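Preben Riis
13 March 2024

1/ Notes on carton forming at Lokholm after the changeover. I run the pack-out side, two shifts. This is mostly for people at other sites who asked what changes for the crew when the forming cell goes in.

2/ Before: flat blanks came off the pallet and were folded and taped by hand, 2,000 per shift across the line. After: the Irameck cell forms and tapes the standard sizes. Odd sizes and inserts stay manual.

3/ Headcount on the line did not change. The job split did. Three folding positions became one cell tender, one odd-size packer and one demonstrator. The last title did not exist here before July.

4/ A demonstrator does the packing task with hand-held grippers instead of fingers, and the recordings go to training for the insert step. Pay grade is the same as cell tender. That took longer to agree than the equipment purchase.

5/ Cell tender is less lifting and more waiting. Wrist complaints are down. Complaints about standing still are up. We put in a stool, then moved it twice to clear the light curtain.

6/ Fault codes. The one everybody learns first is 701, blank not seated. Nine times out of ten it is a warped blank from the bottom of the pallet. Pull it, reset, carry on. Do not tape over the sensor.

7/ Blank quality matters more than it did. A person folding by hand corrects a bad score line without noticing. The cell does not. Lavoie now ships our blanks with a tighter flatness limit and we pay for it.

8/ Audrey-Anne Fehr wrote the demonstrator procedure. Short version: one item per grasp, board held upright, no regrasping in midair, call out a dropped piece so it gets tagged.

9/ Gripper work is slower than bare hands. Plan for it. We took demonstrators off the rate board in week one — leaving them on it gave us fast, sloppy recordings that had to be thrown out.

10/ Cardboard standing in the gripper notch, second gripper across the table.
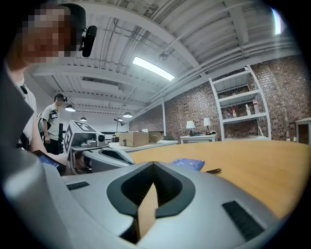
11/ Rotation is 2 hours on grippers, then something else. Forearms go before concentration does. Anyone can swap out early without giving a reason to the lead.

12/ Training: 19 people signed off on the cell so far. Sturatis wrote the sign-off sheet and it is too long. We use the first page and the lockout page.

13/ Open item: what demonstrators move to when the insert step runs by itself. Management says odd sizes. Odd sizes will not absorb all of them — I have asked for the plan in writing and will post when I have it.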